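Rules for the strap cell, second go

4/16/23

Quick one, kettle's on. Solomiia asked me to write up the house rules we use at Karkberg, as the old sheet has gone missing again and the new one has coffee on it.

So. Two arms, one table, one thing on it. In order of how often we break them:

Nothing loose on the table before a run. No pens, no knife, no tape roll. Igor, this means you.

Read the ring lights on both wrists before you reach in. Both, not just the one nearest. And a light is not a lock! If your hands are going in, press the stop first, every time.

Tips never closer to each other than the gap on the sheet. If someone wants it smaller they write it down and Hedvika signs it.

Straps get approached slow. Plastic strap slides, it twists, it catches on a finger and then the whole lot comes with it. Half speed untill you have a clean hold.

Check the cables under the wrists for slack. Takes nine seconds.

Log the dull runs too. We're at 1,048 in the book and I'd guess the boring ones have taught us most.

Both straps, head view then wrist view:
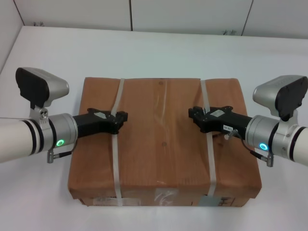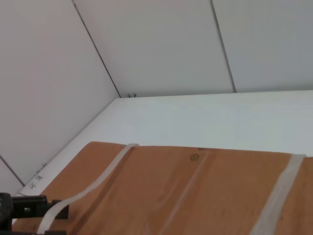
Still arguing over who gets to restart after a stop. Vratislav says whoever pressed it. I say whoever pressed it plus a second pair of eyes, and teh log filled in first. Jarmila wants it settled before October, when the Vornadby lot come round with their own checklist. Will post theirs if they let me.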